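グリッパー制御に不具合、引き出しが閉まらず作業停止 Arkexが修正版を配布

ロボット制御ソフトを手がけるArkexは3月19日、家具操作向けの制御プログラム「Tikis」に不具合が見つかったとして、該当する版の提供を止め、修正版の配布を始めた。物をつかむ動作から引き出しの操作に移る際、指の開き幅が前の動作の値のまま残ることがあるという。けが人や設備の損傷は報告されていない。

シミュレーション上の作業画面(Arkex提供)
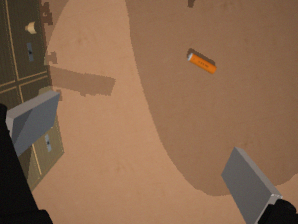
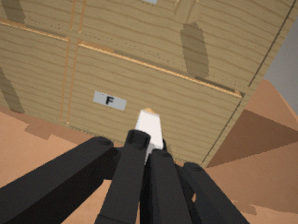 不具合の内容

同社によると、問題が起きるのは、小さな物をつかむ動作の直後に引き出しの開閉を指示した場合。本来は取っ手に合わせて指を開き直すが、開き幅の更新が1回分抜け、指が狭いまま取っ手に向かう。取っ手の端に指先が当たると、プログラムは「把持完了」と判定し、そのまま腕を動かそうとする。

シミュレーションでは79回の連続試行のうち4回でこの現象が出た。いずれも引き出しは途中で止まり、腕側の負荷が上限を超えて非常停止がかかった。物だけを扱う作業、または引き出しだけを扱う作業では再現していない。

発見の経緯

最初に異常を報告したのは、Tikisを試験導入しているKhondokarの検証チームだった。実機に入れる前の確認中、停止の記録が特定の作業順に偏っていることに担当者が気づき、Arkexに連絡した。当初は取っ手の形状データの誤りが疑われたが、データを差し替えても結果は変わらず、原因の特定までに10日かかった。

Arkexで制御部門を率いるJong-dae Ahn氏は「把持の判定が指先の接触だけに頼っていた。実機であれば取っ手や指を傷めるおそれがあった」と説明している。修正版では、動作が切り替わるたびに開き幅を読み直し、指の位置が想定と合わないときは腕を動かさずに待機する。

利用者への影響

対象となるのは昨年8月以降に配布された版で、同社は導入先70か所に通知を送った。修正版を入れるまでは、つかむ動作と引き出しの操作を続けて実行しないこと、やむを得ず続ける場合は間に原点復帰を挟むことを求めている。更新後は指の開閉の校正をやり直す必要がある。

Khondokarは修正版での試験を始めており、Brusbergの拠点で予定していた実機の稼働は結果が出るまで延期する。同社のJaime Tavares氏は「停止機能は設計どおり働いたが、判定が誤ったまま腕が動いた点は見過ごせない。同じ条件で再試験し、記録を確認してから日程を決める」と話した。

Arkexは、ほかの動作の組み合わせについても同様の問題がないか調べている。調査結果は導入先に文書で知らせるとしている。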